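Vehicle Dynamics for Enthusiasts
Handout 7: Drive Layout, Weight and What the Back End Is Doing
Instructor: Valentina Orellana

Bring this one with you to the skid pad session in March. We'll be leaning on it all afternoon, and I promise you will enjoy it more if you've read it first!

1. Where the weight sits

Last time we put the Dravix coupe on the corner scales and got our four numbers. Today we start using them. A parked car has a static weight distribution, and that is the figure printed in brochures. The moment you brake, turn or accelerate, the load on each tire changes, and this is where driving gets really fun.

Brake, and load shifts toward the front tires. Accelerate, and it shifts toward the rear. Turn left, and the right-hand tires take more. The total weight of the car hasn't changed at all (people do mix this up every term), only how much of it each tire is carrying at that moment.

How much load moves front to rear depends on the height of the center of gravity, the wheelbase and how hard you are accelerating or braking. A tall, short car moves a lot of load. A long, low one moves less. Springs and dampers affect how quickly the body pitches and rolls, and your anti-roll bars decide how the sideways transfer is shared between the two axles.
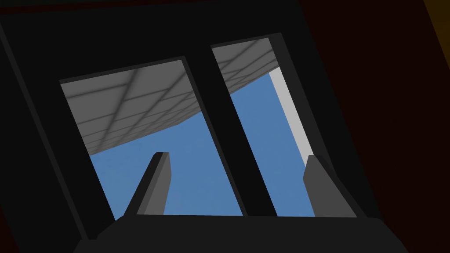

Does a stiffer rear anti-roll bar give the rear tires more grip?

It usually takes grip away from the rear axle in a corner. A stiffer rear bar makes the rear axle carry a bigger share of the sideways load transfer, and a pair of tires loaded very unevenly grips less than the same pair loaded evenly. The car becomes more willing to rotate. If it was pushing wide before, you may love the result. If the tail was already lively, go softer.

2. The tire has one budget

Think of each tire as having a fixed amount of grip to spend. You can spend it on cornering, on braking or accelerating, or on some mix. Ask for nearly everything in cornering and there's very little left for the throttle.

Front-wheel drive asks the front tires to steer and pull, so too much power in mid-corner sends the nose wide. Rear-wheel drive splits the jobs: fronts steer, rears push. Too much power there and the tail steps out. All-wheel drive spreads the pushing over four tires, and the feel depends a great deal on the center differential. Our Rivadeneira wagon sends most of its torque rearward until it senses slip, and you can feel the handover through the seat. Wonderful thing to learn on.

Worked example. Our test car makes 300 lb-ft at the rear axle in the gear we're using. The tire radius is 1 foot, to keep the arithmetic friendly. Force at the road is torque divided by radius, so 300 pounds of push. Now fit taller tires and leave everything else alone: the radius goes up, so the push goes down. Try it with your own tire size tonight, it takes two minutes and it sticks.

3. Looking where you want to go 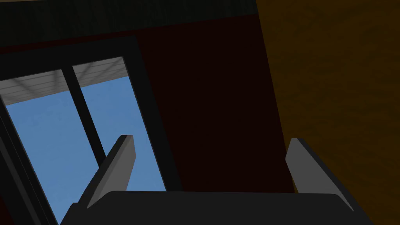
Eyes first, then hands, then feet. I will repeat it until you hear it in your sleep. Most drivers coming into the hairpin at Selidham stare at the tire wall, and the car obligingly heads for the tire wall. Pick your reference points early and make them specific. Use the sort of plain contrast you get where a window full of blue sky meets a dark maroon wall: a hard change of color that you can catch from the side of your eye without hunting for it. On track that might be the end of a curb, a patch of new asphalt or the edge of a marshal post. Shadows are poor choices, they move during the day.

4. Exercises for the skid pad

a) Steady circle, constant speed. Add throttle slowly. Note which end lets go first.
b) Same circle, lift off smoothly. Then lift off a little more sharply. Feel the nose tuck in.
c) Repeat both in the wagon and compare.
d) Slalom, 14 cones. Quiet hands, please. If your elbows are up by your ears, slow down.

Write your notes straight after each run, before you talk to anyone. Your first impression is worth a lot and it fades fast.

5. Before next time

Read the Plultine tire notes, up to the section on slip angle. Skip the temperature charts for now, we'll do those together with real data from the car.

Also check your own tire pressures with the car cold and bring the readings. Include the pressures from the door placard so we can compare.

Questions to Valentina in room 128, after class.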